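Home Archive Recipes I Gave Up On About

November
Posted by Styliani Galanis

Does freezing coffee do anything?

My cousin Thodoris has been at me about the freezer again. He read somewhere that you should portion your beans into tiny bags, freeze the lot, and grind them straight from frozen, and now he talks about it the way other people talk about giving up sugar. I said I'd try it. I have tried it. I have notes.

First, though, the claim itself, which changes depending on who's making it. One version says freezing stops beans from going stale. Fine, cold slows most things down, I can live with that. The second version says frozen beans grind more evenly and so taste sweeter. The third, which I got from a man at the Cleremness market who was selling vacuum bags, says a frozen bean is "locked" and comes out better than fresh. Better than fresh! I asked him compared to what and he started telling me about the bags.

So I bought 2 bags of the same roast from Fragkou, same date on the bottom, and froze one. The other went in the cupboard with the top rolled down and a clothespin on it, which is how I've kept coffee my whole adult life. I left them both for 6 weeks and didn't peek.

Then I made Fotini taste them without telling her which was which. She picked the frozen one as nicer. I made her do it again after lunch and she picked the cupboard one. I did it myself with Fotini pouring and got it right, then wrong, then right, and by then I was so full of coffee I'd have agreed to anything. Water was the same, mugs were the same, I even let both cups sit until they were the same kind of lukewarm – that's when bad coffee gives itself away, if you ask me.

Thodoris says my grinder isn't good enough to show the difference. Maybe! But that's a very handy thing to be able to say. If the difference only turns up on a grinder that costs more than my couch, I don't think I'm the person the advice is for.

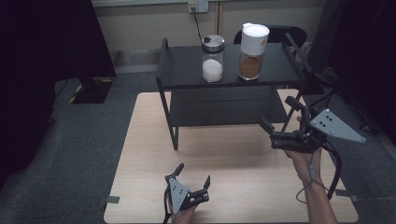
The other thing that bothers me is how fast these rules get handed down as settled. Ten years ago everyone told me the freezer was the worst place for coffee, it would pick up smells, it would go damp, you might as well throw it out. Same tone of voice. Same kind of people, too.

I'll give the freezer this much: if you buy a big bag on sale and won't get through it before spring, put half in there, sealed tight, and take it out once. I'd believe that helps. The bit about locked beans I'll believe when somebody pours me two cups and I can tell.

Thodoris wants a rematch at his place in Istham over the holidays, with his grinder and his water. I've said yes, as long as Fotini pours.

Filed under: kitchen, arguments

Contact | © Styliani Galanis | Back to top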